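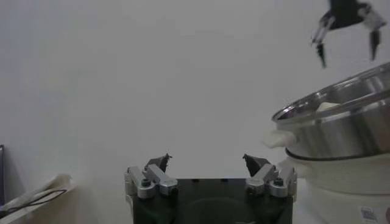 Clearing space on a laptop before a big system update

2 min read

The installer wants 30 GB free. You have 500 MB and a folder called "Desktop old old." This is fixable in an evening, most of which is spent watching a progress bar.

Step 1. Back up first

Plug in an external drive and run a full backup. Yes, the drive is in the drawer with the dead phone chargers. Let it finish before you delete anything, including the things you are certain you will never want again. Those are the ones you'll want in April.

Step 2. Look at what is taking up the room

Open your storage settings and sort by size. Mine showed 174 GB of video, most of it two copies of the same vacation. Sort the Downloads folder the same way. Installers for programs you already installed can go, and so can the installers for programs you gave up on.

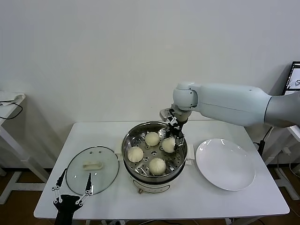

Step 3. Deal with the photo library

Yao-tsung Kao, who edits these pages, had 3000 screenshots in his, and defended several of them. Search by file type, select the lot, and keep what you can explain out loud. Then empty the "recently deleted" album, or the space doesn't come back for weeks.

Step 4. Clear out app leftovers

Removing an app often leaves its cache behind. Look in your user library for folders named after software you no longer own. I found one for Zodow, a note-taking app I used for a single grocery list. If you don't recognize a folder name, leave it alone and search for it first.

Step 5. Restart and check again

Empty the trash, restart, and reopen the storage settings. The number can take a few minutes to catch up. Once you're over 30 GB, plug in the charger and start the update.

Contact Plondero | © 2023 Plondero | Back to top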